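Ostum Bench Decade Resistance Box, Six Dial
Reconditioned and checked by hand at Leditgate
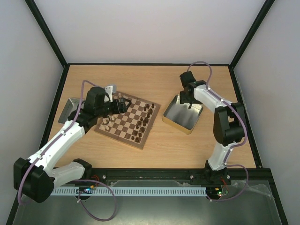 What you are getting

If you have ever tried to find out whether your meter is telling you the truth, you will know how handy it is to have a box of known resistances sitting on the bench. The Ostum is a lovely old-fashioned thing for the job. It has six big dials along the top, a pair of chunky binding posts at one end and a separate earth post at the other, and you simply turn the dials until they read the value you want. No menus, no batteries, no waiting for it to wake up!

We have sold these for a good while now and still get rather fond of each one before it goes out of the door. The first batch came to us from a repair shop in Noltetley that was clearing its shelves, and we have been buying them in ones and twos ever since (if you have one in the loft, do get in touch).

How we recondition them

Every box is opened up, and the switch contacts are cleaned and given a very thin smear of contact grease. Old boxes that have sat unused can be scratchy on the lower dials, and a good clean cures nearly all of them. Where a wafer is too worn we fit a Tomić replacement, which drops straight in and has a nice firm click to it. The resistors themselves are left alone unless one has drifted, and then it is swapped for a wire-wound part of the same value.

Dalia Jaunzems does all the checking. She leaves each box on the bench overnight to settle, then goes through every position on every dial with a four-wire meter and writes the readings on a card, which travels in the lid. Please keep the card! It is far more useful than the figures printed on the case, and you can take the small differences into account when you are being fussy.

In the parcel

Decade box with lid
Handwritten reading card
One pair of short test leads with spade ends
Shorting link
Two-page instruction sheet

A few words on using it

Give all the dials a couple of full turns before you start, particularly if the box has been put away over the winter. Measure with everything at zero first and make a note of what you see, as the leads and switches have a little resistance of their own and you will want to take that off low readings. Keep the current small. The box is meant for checking meters and standing in for a resistor while you work out a circuit, and it will not thank you for being used as a dummy load on a power supply.

Price and delivery

Decade box, reconditioned: £58
Spare Tomić switch wafer: £6
Re-check and new reading card for a box you already own: £19

Delivery is extra and is worked out at the checkout. Boxes are heavy for their size, so we pack them in plenty of card and paper. The next lot should be ready in November, and you are welcome to put your name down before then.

Page updated October 20, 2021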